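Tristance Household Handling Project
Progress report to the Kavanagh Fund
Reporting period ending October 31, 2025

3. Open day at the Stornard workshop

The project held its open day at Stornard in October, as set out in the grant agreement. There were 17 visitors, among them two Fund representatives and staff from Trorero, our evaluation partner. Declan Keogh led the demonstrations and took questions after each session.

Visitors saw the arm at work on the tabletop tasks described in our previous report. Each session used everyday items of different shapes and sizes, and visitors were invited to choose the next item and where it should go.
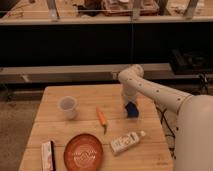

Figure 2. The arm over the demonstration table, with a cup, a toy carrot, a bottle and a dish among the items.

Recorded trials now stand at 778 against the target of 1000 for the grant year. The remaining trials are scheduled and no change to the budget is requested.

Several visitors asked for a clearer view of the operator's screen - we will add a second display before the next open day. Trorero will send its written comments within 20 working days, and these will be attached to the final report.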